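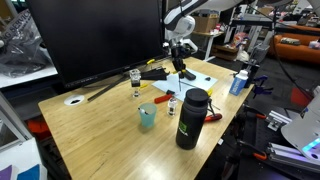
A monitor and a sheet of blue paper on a wooden desk.

Device settings do not belong in environment variables

Every few months I inherit a small server that talks to field sensors, and the first thing I find is a device ID sitting in an environment variable. It works for one sensor. Then someone adds 2 more, and the script gets copied twice with a different value in each copy.

At Stistham we had 286 soil probes and a start-up file longer than the program. Iara Daza replaced it with one table and one handler that read the sender's ID from each incoming message. The handler was 3 screens of code. Port 3000 stayed in the environment, where I think it belongs, as it describes the machine the program runs on.

Larysa Moroz disagrees with me. She says a table needs backups and a login, and a variable needs neither. That is a fair point for a hobby project — less so when a farm manager wants to swap a probe in July without ringing a developer.

My rule is simple. If a value changes when the server moves, put it in the environment. If it changes when a customer buys another box, store it as data.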